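Saturday

Got in before seven to use the arm while it was free. The plan was 80 grasps from the metal bin before lunch, then label them in the afternoon. I got 69 that I would call usable.

The first hour went to calibration. The offset from Thursday night had drifted by a couple of millimeters and I didn't trust it, so I did the whole routine again. Then the logger refused to start until I cleared out the old Imville runs. I moved those to the second drive and wrote down the path this time.

Started with one block at a time, random start poses, scripted approach. These go quickly and I am getting tired of them. The model already does fine on a single block in the open. What it lacks is blocks lying close together, and blocks against the walls, where the fingers have no room on one side. So from ten o'clock on I did two at a time, a red and a green, and put at least one near a slope on each trial.
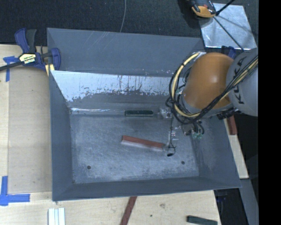 Two-block set, green one against the back slope.

The back slope is the hard one. The metal is worn bright there and the depth reading goes bad along the top band. I have been saving the raw depth with every attempt in case we want to fill it in later. Akanda did that for their bin set and it seemed to help, but they had a painted bin.

Failures get kept too. I had a habit early on of deleting the ones where the block slipped, and that left us with a set that was 88 percent successes and a model that thought everything was a good idea. Now each attempt gets a label, held or dropped or missed, and it stays in.

Lost 16 trials to a bad timestamp. The camera clock and the arm clock were out of step and I only noticed when I played one back and the block moved before the fingers closed. Restarted both and checked the first three after that by eye. The rest of the morning was clean.

Labeling took until four. I tried the new Nellar tool and went back to the spreadsheet. The tool wants a click for every contact, and I only need the one.

Shoulder sore from leaning over to reset the blocks. Need to ask if the Lulari people still have their long tongs.

Next: left wall, then three blocks. Back up the drive first.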